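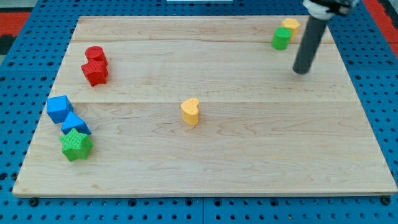 Teaching an arm to push

By Imani Kariuki

The final-year manipulation project at Clullanbridge gives each team an arm, a rod and a maple board. The arm cannot grasp. Everything it does to the coloured blocks on the board, it does by pushing.

"Students arrive wanting fingers," says Mehrangiz Rostami, who has run the course since it moved out of the mechatronics stream. "Pushing looks like the easier problem until they try to write down the friction."

The task is called Kasto. A typed instruction such as "move the yellow heart to the green cylinder" is passed to the team's controller, which has to work out the block, the target and a path between them that does not disturb its neighbours. A run is scored on final distance and on how far every other block has strayed from its starting position. Colours and shapes repeat across the set, so a program that recognises only "star" or only "green" will sooner or later choose badly.

Shape matters in other ways. A cube pushed off-centre rotates, and the rotation is reasonably predictable. A cylinder standing on its end slides well but slips round the rod if the contact point drifts. Stars are the least popular. The rod can lodge between two points, which gives good control in one direction and very little when it is time to leave.

Kibet Shirima's team spent most of September on that last problem. Their first controller planned a complete path and followed it without looking again. Over 105 trial runs it did well on isolated blocks and poorly on clusters, where the first contact shifted two or three pieces at once and the rest of the plan no longer applied. The current version replans 5 times a second and keeps each push short.

"It's slower and it looks indecisive," Shirima says. "The scores are better."

Shabani Simiyu's team took the other route and trained a policy on recorded demonstrations, with students steering the arm by hand controller for 2 hours at a stretch. Simiyu says the policy has picked up its teachers' habits, including a tendency to approach from the left.

Both programs will run at the Fornitz round on 11/17/25, against 11 other entries. Layouts are set by Huguette Leclerc, the head judge, and stay sealed until the morning. Leclerc confirmed only that blocks may start in contact with one another, and that the time limit has been shortened since last year.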